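Home News Neighborhoods Events Classifieds Contact

Karnlow's shared laundry is finally getting a new roof

December 4, 2021

I've been grumbling about the leaky roof at the Mugo Street laundry for so long that my family leaves the room when I start. Well, I can stop now! The town signed off on the repairs last night, and work begins in February. The job went to Drornel, the same outfit that fixed up the library porch, and they expect to be in and out in 4 weeks.

Sumaiya Gunawardena, who runs the place, told me she'd nearly given up. She started asking for money two winters back and got plenty of nice letters and no check. Then the pie sale in the fall brought in $3,230 (my rhubarb sold out first, just saying), and the town agreed to cover the rest.

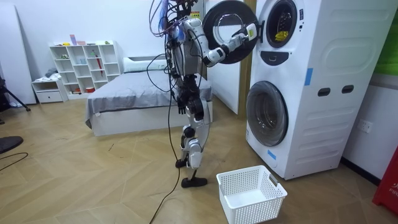 Closing for a month is the hard part, and I know a lot of you are worried about it. The laundry serves 431 households, and plenty of them are in the old apartments up the hill with no hookups at all. If you've got a stacked washer-dryer at home, the kind with the round door you can see through, maybe offer a neighbor a load or two while the doors are shut. I'm already signed up to do towels for the couple across the street, and they've promised me soup.

For everyone else, there'll be a free van to the laundromat in Zokdale, mornings only. It has room for big bags, but you do need to put your name down first. The sign-up sheet is by the change machine, and Sumaiya will take names over the phone too. Prepaid cards will still be good when the place reopens, so hang on to yours.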